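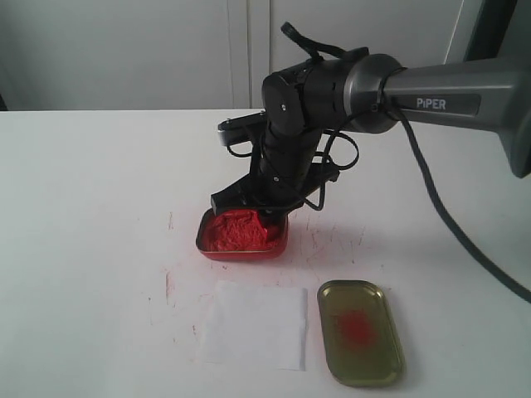 Tie-in novellas are sold on a promise: read this short book and you will finally learn what happened offstage. Be suspicious of that promise. A name on a cover does a lot of work, and it does it before anyone has read a page. "PiPER" in white letters on a dark panel tells you what to call the arm and very little else, and a series title on a forty-page extra is much the same kind of label.

4 min read

Week 8: The gap story

Our case is Ansel Lindqvist's Gustolow, a side piece to the Balar novels. Book two says the ferryman Kemov drowned. The novella says he didn't. Ask what the change costs book two, where his widow's grief runs for 40 pages.

Kenji Rosenthal calls this "repair." I doubt it. Nothing was broken until the novella needed it to be.

We use cookies to improve your experience. Accept | Settings

Terms to know: gap, retcon, frame, filler. The last one is mine and you may argue with it.

For next time: read the Ocampo chapter in the April packet, then write 1,000 words on one scene that the main series left out. Say whether you missed it before you were told it existed. Plot summary doesn't count toward the total.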